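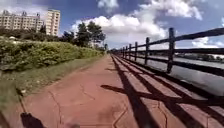 Print
E-mail

The Hendville Office of Public Ways has completed the first stage of its review of footpaths in the Molau district. The director of the office spoke with this newsletter in May about the findings.

"Residents walk these routes every day, and they notice wear well before we do," the director said. The office received 914 written comments, almost all of them concerning uneven surfaces and poor lighting near Suvgate.

Asked about funding, the director confirmed that eight sections will be repaired under the current budget. "The remaining sections will be assessed next year. We do not wish to promise dates we cannot keep."

Evening access to the Lau steps will continue during the work. Notices will be posted at both entrances before any closure.

Print this page
E-mail this page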